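Ultbridge Help > Home and Office > Furniture and Surfaces > White tabletops

Print this page | E-mail this page

Gray marks on a white tabletop pushed against a wall

Posted by Raimo Lindqvist

I set up a workroom in January with a long white table from Vainio. The back of the top sits right against a painted wall, a very light gray that is almost white. Two things bother me.

First, the top picks up faint gray streaks. Dish soap and warm water take off some of them. The rest stay, and I can see them in the evening when the light comes in low. I have tried a melamine sponge in one corner and the streaks went away, but now that corner looks a little duller than the rest, or I think it does.

Second, there is a gap behind the table. It is narrow, maybe the thickness of a coin, and small screws roll into it. I have pulled the table out twice to get them back. I could caulk it, but I rent the place and would like to be able to move the table later.

The table cost me 311 with delivery, so I don't want to experiment much more. What should I use on the streaks, and what do people do about the gap?

3 replies

Grunance

Magic eraser. Works every time. For the gap just caulk it.

Eero Seppälä

I would stop with the melamine sponge. It is a very fine abrasive, and on a satin top it will leave a shiny or dull patch depending on how hard you rub. One corner is no great loss, but don't do the whole table that way.

Gray streaks on white are usually metal rubbed off onto the surface. Tools, laptop feet with worn pads, aluminum rulers and the bottoms of mugs will all do it. Soap doesn't do much to metal marks. Try this, in order:

Wipe the top with a damp microfiber cloth and let it dry.

Put a little rubbing alcohol on a clean white cloth and go over one streak. Test it at the back edge first. If the cloth turns gray, keep going with a fresh part of the cloth.

For what is left, make a thin paste of baking soda and water. Rub lightly with a fingertip for a few seconds, then rinse twice. The dried powder leaves a haze that looks worse than the streak did.

Don't use acetone unless you know what the top is made of. It softens some plastics and most paint.

As for the gap, skip the caulk if you rent. It pulls the paint off when you cut it out, and then you are repainting the wall. I used foam backer rod, the gray rope sold next to the window supplies. Buy it a size thicker than the gap and press it down with a plastic putty knife until it sits just below the tabletop.

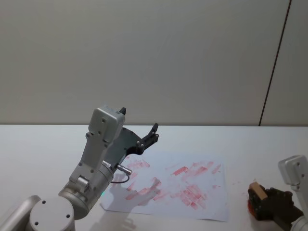

A white one exists too if the gray bothers you. Mine has been in for two winters and comes out in one pull when I need to get behind the table. Check that the legs are level before you press it in – if the top rocks, the foam works its way up again. Vacuum it now and then, as it does collect dust.

Jotiro

Agree with Eero on the alcohol. I would add felt or silicone pads under anything metal that stays on the table. A sheet of 40 pads is cheap and you will use all of them. The dull corner probably won't come back, but a lamp on it hides it fine.

Contact us | Copyright Ultbridge Help | Back to top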